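September, just after four
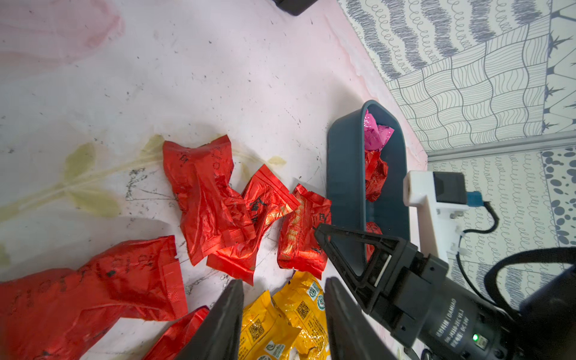 The table, mid-afternoon. Tulips somewhere underneath.

I was going to write today about the walk out to Brurngate and the state of the path, but I've been sitting across from this table for an hour and it has won.

The cloth first. It is meant to be a spring cloth. There's a big soft pink tulip on it and an olive-coloured stem with leaves, and when I bought it at the Juvlow market it looked like the sort of thing owned by a person who puts out a bowl of pears. It now has specks and grey scuffs on it, and I have been calling these "the pattern" to myself for most of the winter. There are a few thin dark scratchy marks as well. I tried rubbing one with a damp thumb before lunch and moved it nowhere.

Then the wrappers. Red ones, mostly, all crinkled up and shiny, plus a couple of yellow packets with QR codes on them. I have never once scanned the QR code on a snack. I suppose it would take me to a page about the snack, and by then I'd already know the important part.

They came from the mixed bag I bought at the Tultska shop, the one near the bus stop with the good freezer. Seven dollars, and I told myself it would do for visitors. The visitors were due at the weekend and cancelled, so I have been my own visitor, and a very easy one to please. The bag said 115 calories a serve. It did not go into what a serve was, and I didn't chase it up.

The teal tray is where rubbish from this table is supposed to go. That was the whole idea of the tray. I made the rule myself in July, standing in the kitchen feeling organised: eat the thing, put the wrapper in the tray, empty the tray at night. There are three wrappers in it, two red and a bright pink one, so I can't say the system has failed. It has been adopted in places. The rest are all over the cloth, some of them so close to the tray that it must have taken a bit of effort to miss.

I did think about getting a bigger tray. Then I thought about why a person with a mostly available tray would need a bigger tray, and made tea.

Plan for this evening, written down so I have to look at it tomorrow:

- wrappers into the bin, tray included
- shake the cloth off the back step (check the wind this time)
- soak it in the laundry tub and see what colour it really is
- nothing else from the Tultska shop until the bread's finished

If the scuffs don't come out I'll flip the cloth over and have the faded side for a while. Mum's old one is in the linen cupboard, but it's brown and it makes the room look like a bank.

Later, nearly six. The cloth is in the tub and the water has gone grey already. I found one more of the red ones down behind the cushion, unopened. Ate it over the sink. The wrapper went in the tray.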